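Ordenar y montar piezas de construcción sin perder ninguna

Las piezas pequeñas se pierden casi siempre en los primeros minutos, al volcar la caja. Conviene sacar solo las que se van a usar y dejar el resto guardado. Una mesa lisa y clara va mejor que una alfombra – las piezas de color se localizan enseguida y no se clavan en los pies.

Coloque la base gris en el centro y deje las piezas sueltas a un lado, junto al borde.

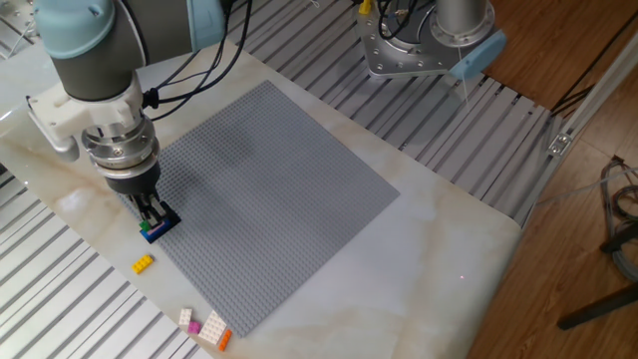 Para apilar, presione en vertical y sin torcer. Si una pieza queda floja, retírela y vuelva a ponerla; forzarla de lado desgasta los enganches. Las placas finas se separan mejor empezando por una esquina, nunca con los dientes ni con un cuchillo.

Si va a seguir un modelo, ponga las piezas en fila, en el orden en que se montan, con un poco de espacio entre ellas.

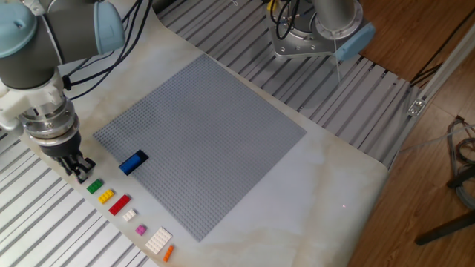
Las más pequeñas, en cajitas con tapa. Yo uso las Bullow de 18 compartimentos, aunque sirve cualquier caja de costura. En casa tenemos más de 1.754 piezas y las separo por tamaño; por color queda más bonito, pero luego se tarda el doble en encontrar una.

Para lavarlas, agua a 30 grados con unas gotas de jabón, dentro de una bolsa de malla. Se secan sobre una toalla, con los huecos hacia abajo – al sol no, que el blanco amarillea. La base se limpia con un cepillo de dientes viejo y se guarda plana.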